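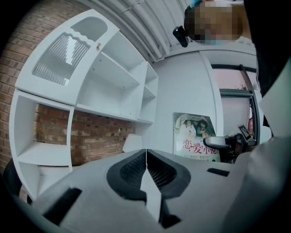 ## Open shelves or doors in a small kitchen?

**vutska_fan** – 09/06/2020

Settle something for me. We're redoing the kitchen and my sister says open shelves, full stop. I own 19 mugs and none of them match. I want doors. Ribbed glass if I can get it, so people see that I have dishes but can't make out which ones.

**nayeli_nina**

Your sister is right. You'll use what you can see. I took my doors off in August and found three cans of chickpeas and a fondue set.

**gidey77**

> You'll use what you can see

You'll also dust what you can see. I had open shelves next to the stove for two years and every bowl grew a sort of fur. Doors.

**nayeli_nina**

Next to the stove is on you, gidey.

**gidey77**

It's a galley kitchen. Everything is next to the stove. The bed is practically next to the stove.

**Neusa Meireles**

Do some of each. Doors for the ugly stuff, a few open cubbies for what you grab daily. Just measure your plates first. Mine were a half inch too wide and now live on the fridge.

**vutska_fan**

Got a quote for ribbed glass doors: $1,043. For that I could buy matching mugs.

**gidey77**

Try a salvage yard. I paid $177 for two, hinges included. One hinge even works.

**nayeli_nina**

Or, and hear me out, no doors – $0.

**vutska_fan**

My sister has asked me to find out if you two are related.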